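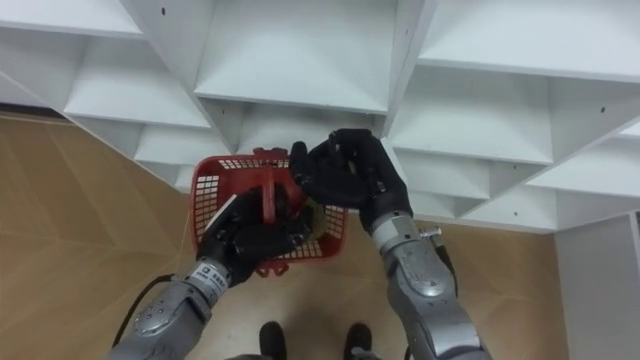 I went along to the open day at the Enden pottery works back in October and I've only just got round to writing it up, sorry! It was 8 pounds to get in, which included a cup of tea and a go at glazing a tile (mine came out a sort of pond green, and I love it).

You start in the clay store, where it smells like a wet garden, and then they take you through to the throwing room. The chap at the wheel made a jug while chatting to us and hardly looked down once. After that it's the kilns. The big one holds 529 mugs, and they fire it twice a week, so you can imagine the heat in there even with the doors propped open.

My favourite bit was the seconds shop. I came away with two Nilel bowls and a butter dish with a wonky lid, nine pounds the lot, and wished I'd brought a bigger bag. The queue was long by eleven, so go early if you want the plates.

Parking is in the field behind Clirivton church and it gets muddy. Wear boots! The bus stops 300 yards from the gate, and I'll be on it next time, because getting the car out took ages.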